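Ticket 3662 - Meeting room Sarkness, cold air on the desk
Opened by: Jörg Hinrichs
Status: waiting for Schwerdtfeger

Since May we have a problem with the air conditioning in Sarkness. Whoever sits at the desk gets a cold neck after one hour. The wall controller shows the right temperature, so I think the sensor is fine.

What I tried:
Fan speed from high to low. A little better in the morning, the same again after lunch.
Restarted the controller two times. No change.
Asked the people in Rondus, next door. They have the same model and no complaints.

Reply from Litell Facilities, August 19, 2023:
Please tell us where the outlet is and if the louvers can be reached with the 8-foot ladder. Please also keep the blinds closed while we test, so the conditions stay the same.
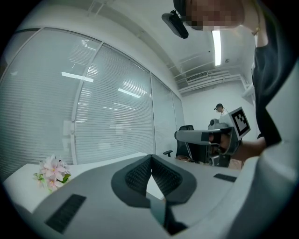 The draft is strongest at the left end of the desk, I checked it with a strip of thin paper. The outlet is the rectangular one in the recessed part of the ceiling, with horizontal louvers, next to the rails and pipes. The blinds behind the glass are closed, as you asked. I did not touch the louvers - I have no ladder here. Please send someone who can turn them toward the door.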